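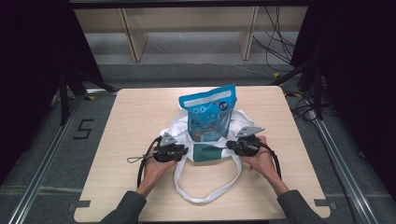
*Attachment 1 – tote and snack pouch on the table*

**Ticket 2963 – photos vanish from listings after sync**
Opened 08/12/2020
Product: Zerkeo desktop, syncing to a Trostar storefront
Status: open (again)

Hi there, me again! I know the last ticket got closed as "resolved by update" but I'm back to square one, so I'm starting a fresh log and I'll keep adding to it as I try things.

The short version: I run a little secondhand and handmade shop out of Foltitz, 1107 listings at the moment, and I manage all of it in Zerkeo because editing in the Trostar web page makes me want to throw my laptop in the river. When I hit Sync, the titles, prices and descriptions go up fine. The photos go up too, and I can see them in the shop for a few minutes. Then they turn into the gray square. Not all of them, just 38 listings so far, and the tote is one of them.

**What I've tried**

- Signed out and back in. No change.
- Cleared the image cache (Settings > Storage > Clear). Sync took forever afterward and the same listings went gray.
- Reinstalled Zerkeo. Lost my column layout, thanks for that, still gray.
- Saved the tote photo again as a smaller JPEG. This one stayed up overnight and I got very excited, and then it was gone by lunch.
- Uploaded the same file straight through the Trostar web page, no Zerkeo involved. It stayed! Then I synced and it went gray within six minutes.

So to me that last one says the sync is doing it and the file is okay, but you folks know better than I do.

**Update, same afternoon**

Your first reply asked if I have any other apps connected to the shop. I do – Niskanen, for shipping labels. I hooked it up in November, and the trouble could well have started right around then, but I wasn't keeping notes so please don't hold me to it. I've turned it off for now and synced again. Tote still gray. I also checked whether Niskanen even has permission to touch photos and it says "orders only."

You also asked for the log file. It's attached, and I searched it for the tote's listing before sending. There's a line that says `media_ref mismatch, replacing with default` and it shows up every time I sync. I have no idea what it means but "replacing with default" sure sounds like my gray square.

**Update, evening**

Okay, progress! I duplicated the tote listing inside Zerkeo, deleted the original, and synced the copy. Photo is up and has been up through three syncs. I did it with two more of the bad ones and both are fine so far.

I really don't want to do this by hand for the rest, though. The copies lose their view counts and favorites, and some of those listings have been up for years (one ugly lamp has more fans than I do).

Two questions then:

1. Can you reset whatever that media_ref thing is from your side, without me making copies?
2. If I leave Niskanen off, how do I print labels this week? I've got orders waiting.

I'm leaving the other gray listings alone until I hear from you so you have something to look at.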